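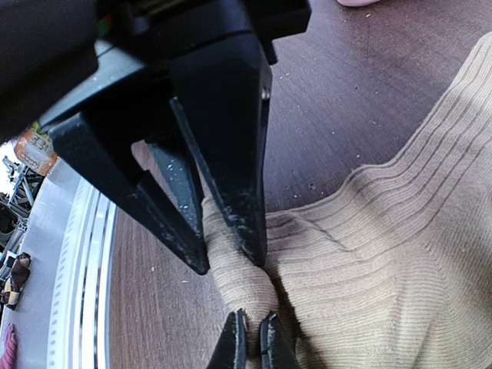
Wrist camera view, both grippers on the ribbed sock. Attached by Elli Rautiainen.

Ticket: Handoff stalls, both arms hold and neither releases
Component: bimanual policy runner / grasp state estimator
Reported by: Elli Rautiainen
Assigned to: Theda Hellwig
Priority: Medium
Status: Resolved

Description

During sock folding on the Sondon cell, the two arms get to the handoff and stop. The lower gripper has a pinch on the fabric, the upper gripper comes down to the same fold, and then the policy keeps sending almost the same joint targets until the episode times out. No fault is raised. The motor currents look normal and the emergency stop chain is fine.

It started after we moved the cell to runner build 122. Build 121 did not do this on the same checkpoint. I went back and forth between the two builds twice to be sure.

Steps to reproduce

Load the sock checkpoint on build 122.
Lay one ribbed sock flat on the table.
Start the fold task with both wrist cameras on.
Wait for the second arm to reach for the pinched fold.

Expected: upper gripper closes, grasp state goes to HELD on both sides, lower gripper opens.
Observed: grasp state on the upper side flips between CONTACT and HELD and never settles. Lower gripper never gets the release.

Comment by Theda Hellwig

Thanks. Can you send the grasp state topic and the gripper width topic for one bad run? I don't need the full bag. Also please say whether the thin dress socks stall too, or only the ribbed ones.

Comment by Elli Rautiainen

Uploaded. Thin socks go through fine. Ribbed ones stall most of the time, and it is worse when the fabric is bunched up at the grasp point. Same lighting and same table for all of it.

The log from one stall, trimmed:

[runner] phase=handoff upper=CONTACT lower=HELD
[grasp] upper: width above closed threshold, vision=fabric
[grasp] upper: CONTACT -> HELD
[grasp] upper: HELD -> CONTACT (width variance)
[grasp] upper: CONTACT -> HELD
[grasp] upper: HELD -> CONTACT (width variance)
[runner] release gate not met, holding
[runner] timeout after 3,000 ms in handoff

Comment by Gunhild Ragnarsson

I first suspected the camera side. The beige is light against the dark wood and there are white crumbs on the table, so I thought the segmentation might be picking up specks as fabric edges. I replayed the masks offline. They are stable through the whole stall, and the specks get filtered out. You can rule out perception.

Please wipe the table anyway before the next collection run.

Comment by Theda Hellwig

Agreed, it is in the estimator. Build 122 pulled in the Tuominen driver update, and that driver reports gripper width unfiltered. The old one smoothed it before we ever saw it. Our variance check was tuned on the smoothed signal. With a thick fold between the fingers the width moves a little as the fabric gives, the check reads that as slip, and HELD gets dropped. The release gate wants HELD to stay true for a full window, so it never opens.

Thin fabric doesn't compress enough to trip it -- that fits what Elli sees.

Workaround until there is a patch: set grasp.width_filter to on in the cell config and restart the runner. Do not raise the variance limit to get past this. It would hide real slips on the other tasks.

Comment by Iida Partanen

Tried the workaround on the Holtorov cell, which has the same driver. The stall went away there. One side effect: the release comes slightly later than on 121, and the upper arm starts its lift before the lower fingers are fully open. The sock got tugged but stayed in the grip. I would not leave it like that for long.

Comment by Theda Hellwig

That is the filter delay. The lift trigger reads the raw width and the release gate reads the filtered one, so they disagree for a moment. I moved both to the filtered value and added a hold so the lift waits for lower=OPEN. It is on the handoff-gate branch, config keys unchanged.

Comment by Elli Rautiainen

Ran the branch on Sondon, ribbed socks only, 49 episodes. No stalls in handoff. Two episodes failed at the first pick, before the second arm was involved. I opened a separate ticket for those.

Resolution

Merged to main and tagged for the February release. Cells still on build 122 should keep grasp.width_filter on until they update, then remove the line, as the new build ignores it and prints a warning.

Follow-up for Gunhild Ragnarsson: add a replay test with the raw width trace from this ticket.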